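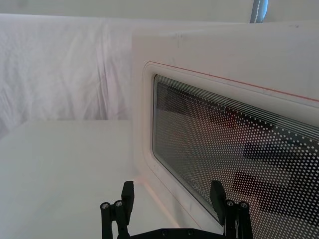 Two-finger gripper at the microwave door, seen from the wrist camera.

Velitz kitchen arm: progress report for January

The base and upper joints are finished, and the arm now runs from its own power supply in the shared workshop. The Ganach gripper was fitted in the second week, after we recut the wrist plate to match its bolt holes.

Work has moved to the microwave. The task is to open the door, put a cup inside and close the door again. The window glass is reflective, and the depth estimate jumps when the arm comes in at a steep angle. We now take the distance from the edge of the door surround, and the readings are steadier. We have logged 291 approaches so far. Door opening has not been tested under load.

Spending to date is $1,358. The largest item was the replacement motor for joint 4, which stripped its gears in early testing. The spare from Wiso is still on order.

Next period:
Finish the door-opening routine
Reroute the wrist cable
Rent bench time at Thoroddsen on Wednesday evenings

We are about 5 days behind the plan and do not need a change to the budget.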